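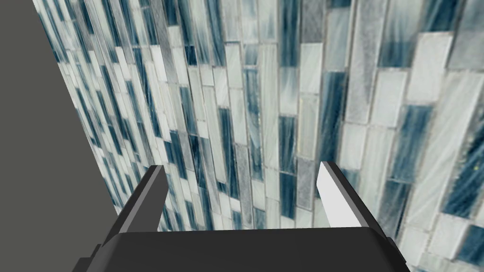
Figure 1 - Simulation, vue depuis l'arrière de la pince : doigts ouverts face au mur de mosaïque de verre.

3. Environnement simulé et approche du mur

3.1 Objectif

Le projet Lurko porte sur l'approche d'une paroi verticale par une pince à deux doigts, en vue d'un contact léger à position imposée. Le présent chapitre traite uniquement de la partie simulée. Le montage réel est décrit au chapitre 5 (R. Aebischer, H. Semple).

3.2 Modèle de la pince

Le modèle géométrique a été simplifié par Ho-yin Man à partir des fichiers CAO du semestre précédent. Les surfaces restent facettées et sans texture, ce qui suffit pour le calcul des collisions. Chaque doigt est représenté par une enveloppe convexe. La face intérieure claire du doigt droit, visible sur la figure 1, sert de repère d'orientation lors de la relecture des essais. Les supports latéraux du corps sont conservés dans le modèle de collision, car ils peuvent toucher une paroi adjacente lorsque la pince travaille près d'un angle rentrant.

3.3 Paroi

La paroi est couverte de carreaux de verre rectangulaires, étroits et allongés, posés en quinconce. La texture mélange des carreaux blancs laiteux, gris-vert pâle, gris mouchetés et bleus marbrés. Ce choix est volontairement défavorable : le motif se répète, et l'estimateur de pose Grelter peut se recaler sur le mauvais joint. Sous incidence rasante, les carreaux éloignés se réduisent à des bandes fines et les joints deviennent difficiles à séparer. Le panneau gris uni placé à gauche ne fournit aucun point d'intérêt.

3.4 Protocole

Nous avons exécuté 200 approches, réparties sur quatre angles d'incidence. La position initiale est tirée au hasard dans un volume fixe devant la paroi. Un essai est déclaré valide si la pince s'arrête avant contact des supports latéraux et si l'erreur de pose finale reste inférieure à 3 mm. L'éclairage est uniforme, sans reflet spéculaire sur le verre.

3.5 Résultats

Sur l'ensemble des approches, 18 ont été rejetées. La plupart des rejets correspondent à un décalage d'un carreau entier, toujours à l'incidence la plus rasante. Teguh Wijaya a ajouté un filtre de continuité sur la pose estimée ; les essais avec filtre seront rejoués en mai.

Deux limites sont à signaler. Le verre simulé ne réfléchit pas la pince, contrairement à ce que l'on attend d'un carrelage réel. Les joints sont par ailleurs parfaitement plans - leur relief devra être ajouté avant toute comparaison avec les mesures du banc.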